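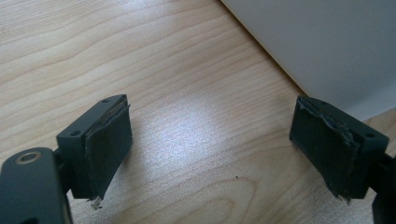 Premstead District Schools will begin a peer support program for students affected by bullying in October, following a review of how complaints are received and recorded across the district's 14 schools.

The program, named Lowther after the street where the district's first counselling office opened, will place a trained support worker in four schools for the first term. Students in the upper primary and junior secondary years will be able to book a private conversation during the school day, either in person or by leaving a note with the front office. A teacher's referral will not be required.

Rawiri Stubbs, the district's manager of student wellbeing, said the review had found that many students did not recognize their experiences in the wording of the existing complaint form.

"The form asks for the date and location of an incident," Mr. Stubbs said. "A student who has been left out of a group for months, or mocked for her clothing every morning on the bus, has no single date to write down. We were losing those students at the first line."

The review drew on 37 written submissions from current students, former students and parents. Several came from adults who attended Premstead schools many years ago and who described remarks, including some made by other children's parents, that they still remembered clearly. Excerpts will be published with the authors' consent and with all identifying details removed.

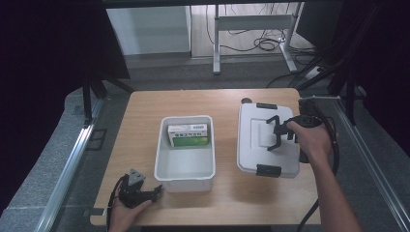 ## Changes to the complaint process

The present form will be withdrawn at the end of this term. Its replacement will allow a student to describe a pattern of behaviour over time, and to indicate whether an adult was involved. Schools will be expected to acknowledge each complaint within two school days and to tell the family which staff member is responsible for it.

Complaints about conduct on school buses, previously handled by the transport office, will go directly to the principal of the student's school. The transport office will continue to deal with questions of routes and passenger safety.

Datunby Secondary School, which tested an early version of the form last year, will keep its own lunch-hour drop-in room alongside the new program. Principal Rawiri Pryor said the room had been used by over 37 students, a number of whom came on behalf of a friend.
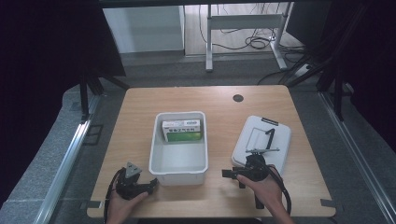 *Premstead District Schools: student wellbeing program, October.*

Parents and guardians may read the full review at any school office. An information evening will be held on Friday at 7 p.m. in the Datunby library — registration is not necessary, and interpreters can be arranged by calling the district office beforehand. Written comments on the draft form will be accepted until the end of term.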